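Evaluation of the Dredent Paired Hand-Held Gripper Kit
Student project report, Clalham Robotics Program
Submitted by Mahlet Lemma

1. Purpose

The program is considering the Dredent kit, supplied by Tiongson, for recording two-handed tasks that will later be used to train a robot arm. This report reviews the kit as rented to us in January and advises on whether it should be purchased. The rental fee was $603. The quoted purchase price is $1,797, with an optional service plan at $700 per year.

2. Handling of soft items

Cloth was selected as the first material, as the supplier's brochure gives it particular attention. Operators were asked to grip a knitted piece by a fold and to keep hold of it while changing the angle of the tool. The dark fingers close to a fine point, and a single fold can be pinched without taking up the whole piece. Thick folds block much of the view from the tool's own camera.

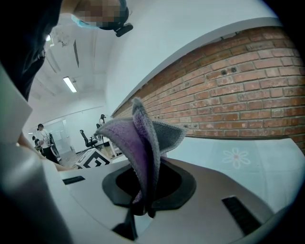

3. Handling of rounded items

Rounded items were placed on the glass table and approached with both grippers. New operators tended to bring the two tools in at different heights, and the manual offers little guidance on this point. Each gripper carries a white cube printed with black marker patterns, which must remain in view of the head camera.
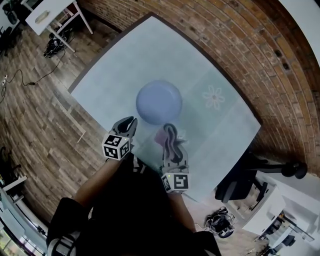
It was therefore necessary to teach a wrist position that did not turn the printed faces away. Most operators learned this within one session, although two reported sore forearms by noon. The manual should be revised to include a page on posture.

A ball was used for the final exercise. One gripper was brought to the side and the other to the underside, which called for steady pressure from both hands.
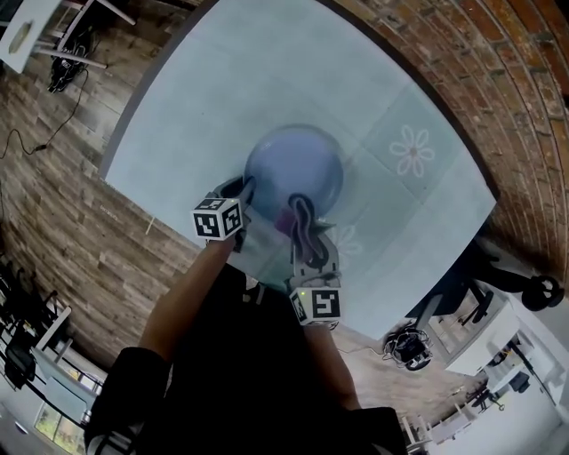

Photo: Stultum Media Lab

The finger pads were judged suitable for this work. The trigger springs were considered stiff by operators with smaller hands, and Tiongson has been asked whether a lighter spring is available.

4. Recommendation

Purchase of one kit is recommended, without the service plan. The supplier rates the finger pads for 1,000 hours of use, and a spare set should be ordered at the same time.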